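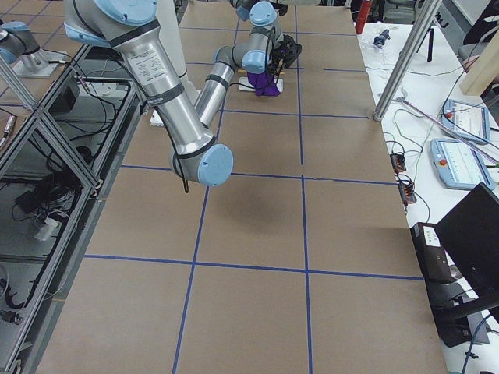

Fig. 1. Purple cloth in the gripper, over the white pad. Teach pendants are on the side table.

Home Courses Handouts Staff Contact
Reading time: 9 min
Search this site Enter keywords

Handout 4. Rules for working at a shared robot table
Anjana Rathnayake, Lorside

In the first lecture we spoke about risk assessment in general. Today we go to the table and the daily rules. Please read them before the lab, also if you have worked with robots at another place.

4.1 Before power
Walk one time along the full table. Look at the cables on the arm first, then the cables on the floor. A cable must have enough slack at the elbow in every pose, but it must not catch on the frame. Tell your partner aloud that you will switch on, and wait for the answer.

4.2 The pendant
Each arm in use has one responsible person, and this person stays where the emergency stop can be reached without leaning over the table. Do not put paper, cups or tools on a pendant. If you want to go away, you say to whom you give it – a nod is not enough.

4.3 The tape grid
The tape divides the paper into cells. In the task sheet every object has a start cell, and you write the cell in the log, not "left" or "near the middle". Left for you is maybe right for your partner. When tape comes up at the corner, replace the complete strip. 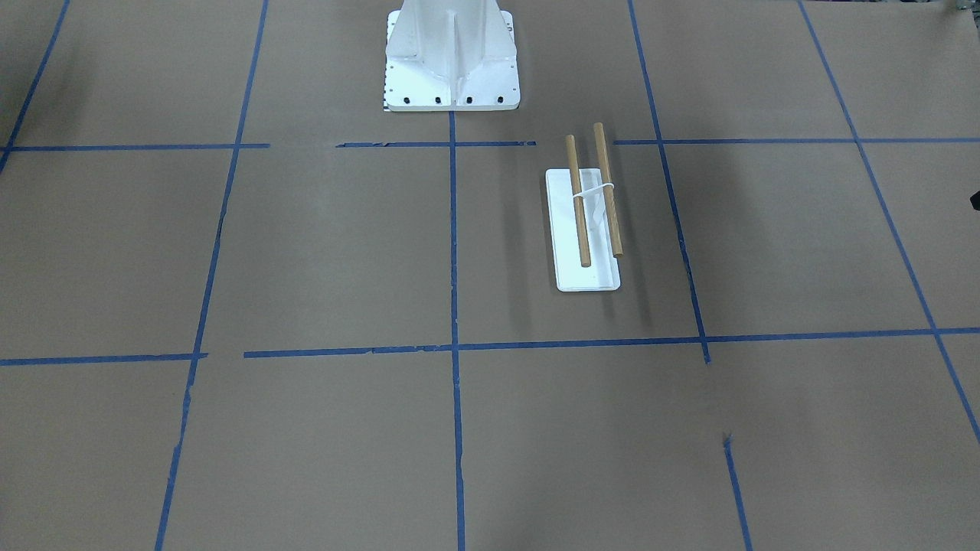
Objects which belong together are set out together. The two dowels go on the tray with the band around them, and the tray lies inside one cell. Place all things by hand while the arm is stopped, then step back behind the table edge before you give the start.

4.4 Speed
For a new program the speed override is 9 percent. Only after one full cycle without a stop you may go to 70, and 100 is permitted only when Nuwan Abeysekara has signed the sheet. This is our lab rule, and it is stricter than many of you know from the factory.

4.5 After a stop
Do not restart at once. Write the time, the cell and the last command. Then look for the reason – also when the reason seems clear to you.

For next week: read the Weerakoon notes, chapter on hand guiding, and bring your filled log.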